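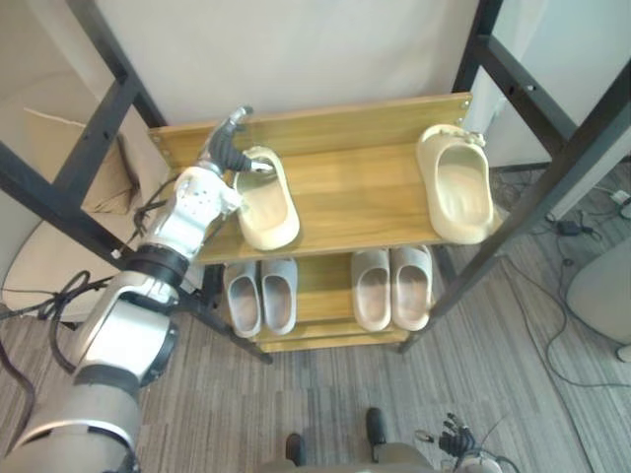

Section 4. Loading and Daily Use

You have built the Sorkstead two-tier rack, you have one screw left over, and you have decided not to think about it. Please think about it. Go back to Section 3, step 6, and look at the corners of the back panel. If all of those are in, the spare is a real spare and you may put it in the drawer with the others you own.

4.1 Before you load

1. Stand the rack on the spot where it is going to live. Carpet is fine. Thick carpet is fine too, but the rack will sink a little over the first week and you will need to check it again.

2. Put one hand on each end of the upper shelf and push down. If it rocks, turn the foot on the low side a quarter turn at a time. A folded piece of cardboard also works, and we know you were going to do that anyway.

3. Move power cords and adapters clear of the base. A shoe dropped from the upper shelf will find the one adapter on the floor.

4. Wipe both shelves with a dry cloth. There will be wood dust. There is always wood dust.

CAUTION: Do not stand on either shelf. This includes "just for a second" and "just to get the light bulb."

4.2 Loading the lower shelf

Start low. A rack loaded from the top down is more likely to tip while you are fussing with it.

1. Put the pairs you wear most on the lower shelf. Slides, sandals, whatever gets you to the mailbox.

2. Set each pair with the heels toward the front. You can hook a heel with two fingers and be out the door, whereas toes-forward looks tidy and makes you turn every shoe around before you step into it.

3. Keep the two shoes of a pair close together and leave the bigger gap between pairs. Two pairs of slides fit the lower shelf without crowding. A third will go in if you are stubborn.

NOTE: Matching pairs in the same color and nearly the same size should go at opposite ends of the shelf. Ezequiel Prieto, who wrote the first version of this guide, spent an entire trip to the grocery store in one of his own slides and one of his brother's. He asked that this be included.

4.3 Loading the upper shelf

1. Place the first shoe at the left end, heel toward you. Slide it back until the toe meets the back panel, then bring it forward the width of a finger. The gap keeps scuffs off the wood.

2. Place its partner next to it. Next to it, please, and pointing the same way. One shoe at each end with a yard of bare board in between is how a single pair comes to fill a whole shelf, and how people end up writing to us to ask for a third tier.

3. To straighten a shoe that has gone crooked, take it by the heel rim, lift slightly, and set it down again. Dragging a foam sole across the board leaves marks. They come off with a damp cloth, though you will resent them.
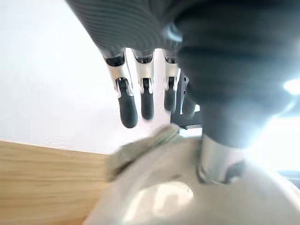

4. Lift with the fingertips, curled under the rim. You don't need a full grip, and a full grip squashes soft foam at the heel, where it stays squashed. Straps are not handles. They will act as handles for most of a year and then stop one morning.

5. Step back and look at the rack from the doorway. If anything sticks out past the front edge, somebody will kick it.

CAUTION: Boots over 12 inches do not belong on the lower shelf. They will fit if you fold them. Do not fold them.

4.4 Care

Let shoes dry before they go on the wood. Brush grit off the shelves when you notice it -- or when a guest does. Tighten the back panel screws by hand after the first month and then whenever the panel starts to rattle. A power driver will strip them, and the rattle will then be permanent.

For replacement screws and feet, write to Cameron Mackay in the parts department and quote part number 373 (screws) or 500 (feet). He will ask whether you checked the bottom of the box. Check the bottom of the box first.

Section 4 last revised 21st November. Wall fixing is covered in Section 5.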